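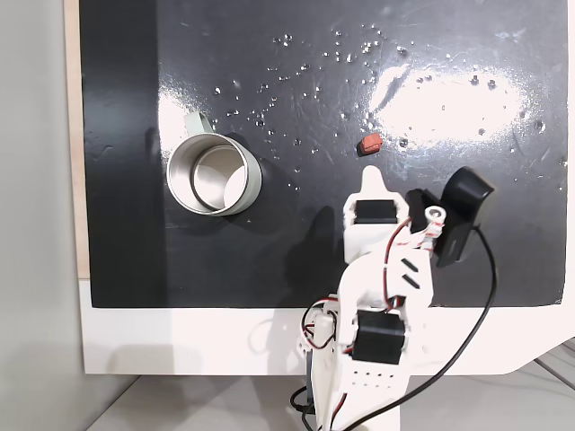
Slide 1. Small arm, gripper end, with the mug and the block on the black top.

Notes for the gripper fault talk - Touran to give, Binta on questions

Start with the task. Pick up the block, put it in the mug, return to the rest pose, repeat. The series was planned at 900 cycles. Say early that the arm is a printed one with hobby-class servos, so the audience sets its expectations correctly.

Point to the wiring at the elbow. The red and black wires make a loop on the left side of the arm. Leave the slide up for this, as the loop comes back later.

Slide 2. The fault
In March, at cycle 37 of the second series, the jaw stopped responding while the arm was on its way to the mug. The jaw servo lost power, the grip relaxed and the block fell. The controller did not stop. It had no position reading from the jaw, so it kept the last good value and carried on through the rest of the cycle with nothing in the grip. It did this 7 times before Afaf Fakhoury pressed the stop.

Read out the log line only if asked. It shows the same jaw value, 3,832, repeated on every sample after the drop.

Slide 3. Cause
Two causes, and keep them apart.
First, a crimp in the elbow connector had worked loose. The loop was short enough to pull on the connector at full reach. Rawan Fakhoury found it by moving the arm by hand with a meter on the supply line.
Second, the Stultitz control software treated a missing reading as an unchanged reading. This is the safety matter. A wire will fail sooner or later, and the arm has to stop when it does.

Slide 4. What was changed
- Longer loop at the elbow, tied to the link on both sides of the joint.
- Stale readings now time out. All joints hold position and the operator has to clear the fault.
- Hands stay off the work surface until the supply is off. The old Umora lab sheet allowed reaching in during a pause. Wing-yan Leung has rewritten that section.

Slide 5. Still open
The hold state keeps the servos powered, and they warm up if left. We have no agreed limit for how long. Also, the timeout has been tested by unplugging the jaw only, at rest and in motion - shoulder and elbow are next.

If time is short, skip slide 5 and go to questions. Spare connector is in the Nimri box, to pass around.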